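5.3 Recording in Rooms with Mirrors

Read Section 5.2 first. The arm must be homed and the wrist camera calibrated before any recording is started in Dendau.

1. Open Dendau on the operator tablet and load the task sheet. For washroom tasks the sheet is Tollow 4.

2. Enter the site code, the operator's initials, and the room type. Set the Mirror field to Yes if any part of a mirror shows in the wrist view at the start pose.

3. Place the target object on the counter. Leave at least 16 cm of clear counter on the side the gripper will approach from.

4. Drive the arm to the start pose. The target must sit between the two fingertips in the wrist view, with the fingers open.

NOTE: The body of the gripper may hide the lower part of the target at the start pose. This is acceptable if the top of the target is in plain view.

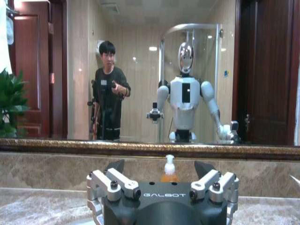 Figure 5-4. Wrist view at the start pose, soap bottle task. The operator and the robot are reflected in the mirror.

5. Check the reflection. The operator may appear in it but must stand still from the start tone to the end tone. Other people must leave the room or stand where the mirror does not show them.

6. Press Record. Wait 2 seconds after the start tone before moving the arm.

7. Carry out the task at normal speed. Do not stop to correct a poor grasp. Finish the attempt and mark it Failed.

8. Press Stop and assign a label: Good, Failed, or Discard. Failed attempts are kept for training. Discard is for attempts spoiled by a dropped connection, a bumped camera, or a person walking through the view.

9. Return the target to the counter at a new position and repeat from step 4. A full set is 19 attempts, not counting those marked Discard.

CAUTION: Do not judge distance to the counter from the reflection. Use the direct view of the fingertips. Contact with stone or glass at approach speed can bend a finger link.

CAUTION: Keep the charging cable off wet floors.

NOTE: Akande builds before February 10, 2018 do not save the Mirror field. Type MIRROR in the comment line instead.

Upload the set to Dotano before changing rooms. Sets with a missing site code are held in the queue until the code is entered. Requests to release a held set go to Danjuma Onuoha.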